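Gape: wrist camera gallery

Flusley Robotics Group / Projects / Gape / Gallery

Gape is a method for deciding whether a wrist camera view is good enough to act on. It looks at one picture at a time, gives a score, and the arm either goes ahead or backs off and looks again. This page collects pictures from the work along with notes we get asked for most often. The code and the training settings are on the Downloads page.

Background

Most of our arm policies take a wrist view and a fixed room view together. The room view carries a lot of the load early in a move. Near the end, the arm itself blocks the room camera and the policy depends on the wrist. If the wrist view at that point is blurred or too close to read, the policy still puts out a motion, and the motion can be poor. We wanted a small test that runs before the motion is sent.

The score comes from 3 parts, each computed on the same picture:

Edge support. How much of the view has outlines that stay put when the picture is slightly shifted and resampled.
Extent. Whether the main object is inside the view or runs out of it.
Handle points. Whether there are small fixed features the policy could line up on, such as a screw, a corner or a slot.

The parts are combined with fixed weights. We tried learning the weights and got nearly the same ordering on our own clips, so the release keeps the fixed ones. They are easier to reason about when a score looks wrong.

Close views

Close views are where extent and handle points disagree most. An object can run past the border on one side and still offer something clear to line up on. Under the first version of Gape these were marked down hard, and the arm spent a lot of time backing away from views it could have used. 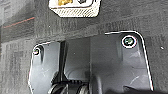
Wrist view of a black plastic panel with a screw at each upper corner. Low on extent, high on handle points.

The screws carry most of the handle score in a view like this. The pale rings around them hold up well even where the fine detail is soft and pixelated. The rounded corners of the panel help too. The fibrous gray surface around it adds very little, and this is what we want: texture that looks the same in every direction gives a policy nothing to hold on to. An early version of the edge part gave carpet-like surfaces a high score, and we fixed that by measuring edges at a coarser scale.

The dark ribbed parts at the bottom are a harder case. Ridges score well as edges, but they repeat, and a match can slip by one ridge without the score dropping. The current version checks for repeats over a short distance and discounts them. It catches regular wire and ridges most of the time. It is weaker on woven material, where the pattern changes size as it curves away from the camera.

Wide views

Once the camera is pointed at a wider stretch of the room, extent stops being about one object. There may be several candidates, and the score depends on which one the policy is after. Gape takes an optional target mask for this. Without a mask it scores the largest connected region, and the result should be read with some care.

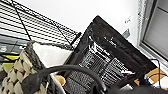

A reader from Nedmont wrote in to ask if the wide views should be scored at all, given that no grasp is going to start from that far out, and whether it would be simpler to switch the test off until the arm is near the target. We did try the switch. It works when the distance to the target is known. On the clips where it wasn't, the arm sometimes came in on a heading that left it with no usable close view, and the score from farther back would have flagged that.

Several things in the wide view pull the unmasked score in different directions. The black box gives long straight borders and plenty of fine print, too blurred to read. The print raises edge support more than it should, as blurred text still has strong contrast at a coarse scale. The wire rack sets off the repeat check, and its part of the score is cut back. The thick black cable across the lower part of the view crosses over the basket and breaks up its outline. With the mask on the box, the cable and the basket drop out and the score is mostly about the box edges. With the mask on the basket, it falls.

A corner of the gripper shows at the bottom right. Gape removes a fixed gripper region before scoring, set once per mount. If you change the fingers or move the camera, draw the region again. Leaving the old one in place is the most common cause of odd scores in the reports we receive.

Results so far

We ran Gape over almost 330 short clips recorded with the Grestano mount. From these we held back 30 that had ended in a missed grasp, and asked whether the score had dropped below the cutoff before the last motion was sent. It had in 18 of them. In the rest, the view was fine by our measure and the miss had some other cause, or the score fell too late to be of use. We have not separated those two groups properly. Doing so means going back through the force readings, and the early clips don't have them.

Backing off adds time. On tidy surfaces the arm rarely needs it and the cost is small. In cluttered places it can back off more than once on the same approach, so the release has a limit on retries. When the limit is reached, the arm stops and waits for the operator. You can set it to continue anyway, but we leave that off by default.

The tilt of the view makes little difference. We were unsure about this at the start, as wrist pictures often come in at steep angles and some published scores assume that the camera is level. None of our 3 parts uses the vertical direction, and rotating the pictures in software changed the order of only a few clips.

Known problems

Shiny rims and bright outlines are overrated.
Small bright specks are sometimes taken as handle points. Raising the minimum size removes them, along with some small screws.
Blurred print is overrated, as noted above.
Plain walls score near zero, as they should, but a small label on a wall can lift the whole view over the cutoff when no mask is given.

Using the pictures

The pictures may be reused in talks and class notes with credit to the Flusley Robotics Group. For the full clips, use the request form on the Downloads page and say which camera mount you work with. The next release is planned for July and will include the woven pattern fix if testing goes well.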